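4. Descaling your Trovmont kettle

The Trovmont tells you when it wants descaling by blinking its amber light. It will keep blinking through breakfast, lunch and any attempt to ignore it. Plan on 15 minutes, plus however long it takes to find the sachet.

What you need: one Larko sachet, the measuring cup that came in the box, and a sink you don't mind leaning over.

CAUTION: Unplug the base before you start. The kettle must be cool. Lukewarm is a matter of opinion, so wait for cool.

1. Empty the kettle and take out the spout filter. Pull straight up. If it resists, pull straight up again, with feeling.

2. Pour in 200 ml of cold water, then the whole sachet. Half a sachet does half a job.

3. Fill to the MAX line with cold water. The line is on the inside wall, behind the handle, where our designers felt you would enjoy looking for it.

4. Plug the base back in and hold the power button for 5 seconds. The light turns from amber to white and the kettle warms the solution without boiling it.

NOTE: A faint fizzing is normal. So is a smell like a lemon that has been to business school.
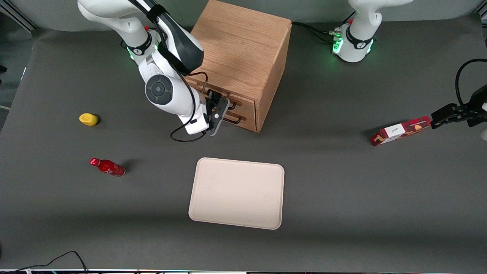 Can I use vinegar instead of the sachet?

Plain white vinegar works in a pinch, mixed half and half with water, but expect to rinse twice as many times and to taste it in your tea until Wednesday. Keep brown or malt vinegar for fries.

5. When the light goes out, unplug the base, let the kettle cool and pour everything down the drain. Don't pour it over a marble or limestone counter. Descaler can't tell your counter from limescale.

6. Rinse three times with fresh water, then boil a full kettle and throw that out too.

7. Rinse the spout filter under the faucet and press it back in until it clicks.

If the amber light is still blinking, repeat steps 1 to 7 with a new sachet. If it blinks after that, see section 13, "Lights and What They Want."

Owners of the older Prusow base have no amber light and should descale when the kettle starts to sound like gravel.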